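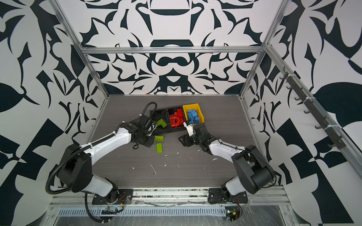
Vol. 19, p. 293

Filed under: Planning & Control

4.2 Letting the arms share a table

Figure 3 is our sorting cell, with red bricks in the tray and blue ones in the yellow bin. I started with one planner for both arms, and it crawled! So now each arm plans alone and Clovunel checks the two paths for conflicts – if they clash, the left arm waits 400 ms and tries again. Over 1,000 simulated picks we had 19 deadlocks, nearly all near the bins.

Related items
Grasp scoring in Zulten
V. Hnatiuk: Timing logs for two-arm cells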